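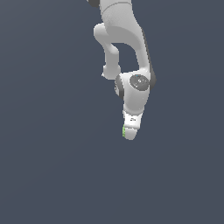

Figure 1. White on slate blue-gray (computer rendering).

3. Naming the In-Between Colors

3.1 Why gray-blues are so much fun to study

Ask a group of neighbors to name a ripe tomato and the talk is over in a second. Ask them to name the color of a roof after rain and you may still be there at supper. The second kind of color is the one this section is about. Slate, pewter, storm, steel, dove, "that blue the school doors used to be": the words people reach for when a color sits between gray and blue are rich, local and wonderfully stubborn, and they tell us a great deal about how a community shares its color vocabulary.

Most classroom accounts of color naming start from the strong, clear colors, where speakers agree quickly and use short words. We started at the other end. Section 2 described how the Flekis word list was built from conversations in Jernstead, a mill town where people have dyed, painted and argued over cloth for generations. Here we look at what happened when speakers from the town were given colors with no obvious name and were left to talk.

A backdrop like the one in Figure 1 is a good case. It is a flat, even color with a very slight shift in tone, a little lighter toward the upper right. English has several perfectly good words for it, and none of them wins. Is it gray with some blue in it, or blue that has been grayed down? Our speakers cared about this question far more than we had expected, and many of them came back to it after we had moved on to something else!

3.2 Speakers and sessions

Talks were held in October in the reading room of the old Driltico mill, always in the late morning so that the daylight from the tall north windows stayed fairly steady. We spoke with 12 people in all, meeting them in pairs. Six had worked with dye or yarn at some point in their lives. The other six had not, though two of these had grown up in houses where a parent did, and it showed.

Each pair was handed a set of eight painted cards and asked to agree on a name for each one. The cards were mixed by hand using paints from Postma, a small shop across the street from the mill, and were left to dry for a week before use. There was no time limit and no list of words to choose from. If a pair could not agree, they were free to say so and go on to the next card. We recorded the talk and wrote down the agreed name, and we also noted every name that was tried and dropped along the way. Those dropped names turned out to be the best material we have.

Working in pairs was a deliberate choice. A person alone with a color card tends to say the first safe word and stop. Two people have to persuade each other, and persuasion brings out comparisons, memories and half-forgotten shop terms. One pair spent most of a session on a single card because one speaker called it "goose" and the other, who had kept geese, would not have it.

3.3 Two-word names and which word comes first

The most common solution for a gray-blue card was a two-word name, and the order of the two words mattered. In "gray-blue" the speaker is telling us that the color is a blue. In "blue-gray" it is a gray. That much is ordinary English grammar, but our speakers used it with real precision. Several of them corrected their partner on the order alone, with the same two words on the table and no other point of disagreement.

Former mill workers put gray last more often. We think this comes from the way yarn was sorted. In the Driltico storeroom, grays were kept together on one wall and were split into warm and cool, so a bluish gray was still a gray and had its place on the gray wall. Speakers with no link to the mill leaned the other way and treated any visible blue as enough to make the whole color a blue. When the two kinds of speaker were paired, the talk was lively, and the final name usually followed the person who could point to an object. "Like the lining of my winter coat" beat "it just looks gray to me" nearly every time.

There is a nice side effect here. Once a pair had settled on an order for one card, they kept to it for the cards that followed, even when a later card was plainly closer to blue. The first decision seems to work like a house rule. We would love to see this tested with the cards handed out in a different order for each pair, and the materials from our sessions are laid out in the appendix for anyone who wants to try.

3.4 Neighbors change the name

A color card is never seen alone. It lies on a table, next to a sleeve, under a hand. Painters and quilters know very well that a gray beside a warm color will look cooler and that a pale color beside a dark one will look paler still. What interested us was whether neighboring colors would change the word as well as the look.

They did, and pale greens made the clearest case. Laid on a white cloth, our lightest green card drew cautious names such as "off-white" and "a kind of cream." Moved to a dark slate cloth, the same card became "mint," "cabbage," "new peas" and, from one delighted speaker, "the inside of a lime." The names grew shorter, came faster and were much more often the names of things to eat.

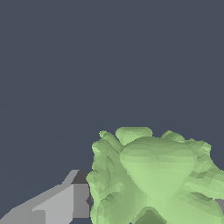 Figure 2. Light green, faceted form on dark slate gray (computer rendering).

Shape probably has a part in this too. A flat card offers nothing but its color, while a lumpy form with lobes and folds, such as the green one in Figure 2, is already halfway to being a leaf or a vegetable before anyone thinks about its shade. Facets bring a further complication, because a surface made of many small planes invites the eye to compare one plane with the next. We did not test solid forms in Jernstead and can only guess at what our speakers would have made of them. Our guess is that the food words would have come even sooner, and that "cabbage" would have done very well indeed.

Dark slate itself was hardly ever named when something pale lay on it. Speakers called it "the dark one" or "the back," and two pairs had no word for it at all until the green card was taken away. With the card gone, they set to work at once and gave us "roof," "wet slate" and "blackboard." The last of these led to a long and very enjoyable disagreement over whether the blackboards at the Jernstead school had been black, green or gray.

3.5 Names that were tried and dropped

Four kinds of word came up often and were then set aside. Brand and shop names were offered with confidence but tended to fail when the partner had never used that paint or yarn. Weather words did better, though "storm" caused trouble because people had different storms in mind. Metals were popular with everyone and agreed on by almost no pair, with pewter and steel swapping places from one session to the next. Animals were the last group, and we have already mentioned the goose.

It would be easy to treat these words as noise on the way to the real answer. We see them as the working part of the vocabulary. A speaker who says "pewter, no, duller, more like a bucket" has just placed a color against two others and told us which direction to move. Very few agreed names carry that much information. For this reason the Flekis list now stores dropped names beside the agreed ones, in the order they were spoken, with a short note on what each was compared to.

3.6 Limits

Our group was small and came from one town with a strong trade history. Daylight was steady but never fixed, and on two gray mornings we had to switch on the lamps, which were warm in tone and may have pushed some names toward gray. The cards also picked up a slight shine from handling as the month went on. Section 4 takes up the word lists themselves and compares the Jernstead terms with those written in the margins of the old Driltico sample books.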